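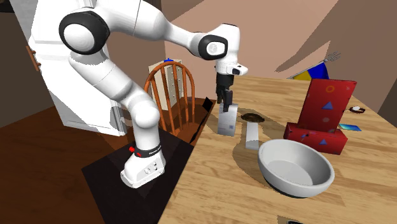
Are simulated pick demos worth collecting if the real arm is what has to work in the end? I've been told to build a training set for a pick and place policy and the plan is to do nearly all of it in sim. So far I have 1,265 episodes out of Virnau, all on one kitchen table layout. In this one the gripper has the small white box by the top and is holding it upright over the wood, with the big white bowl and the red boxes still on the table. Looks great. My success rate in sim looks great too, which is what bothers me. I don't trust a number that comes from the same place as the training data.

Has anyone moved a set like this to hardware without starting over? Asked March 2020, using Toom for the training side.

Tags: simulation, demonstrations, grasping

2 answers

Denise Lockwood
Short version: partly. We did 1,760 sim episodes in February and the policy reached for the right object on the real arm most of the time, then closed its fingers too early or too high. Reaching carried over. Contact didn't, and I would not believe anyone who says theirs did until I see the failed runs too.

Two things to check before you collect more. First, your light. You have broad diagonal shadows across the walls, and if they sit in the same spot in every episode the policy may be using them to find the table. Move the light per episode. Second, look at how the box behaves once it's gripped. If it never slips or turns in the fingers, the friction is set too high and your success rate means very little.

Then record a small real set – we used 9 objects and 6 starting poses – and keep it out of training completely. Test on that. If the sim number goes up and the real one doesn't, stop collecting.

Comment from the asker: Light is fixed in all of them. Friction is whatever the default is. So that's not good.

Lundik
just use Sukomach, it randomizes everything for you. never had a problem

Comment from Denise Lockwood: Randomizes what, though? Textures, last time I looked. That won't help with early closing.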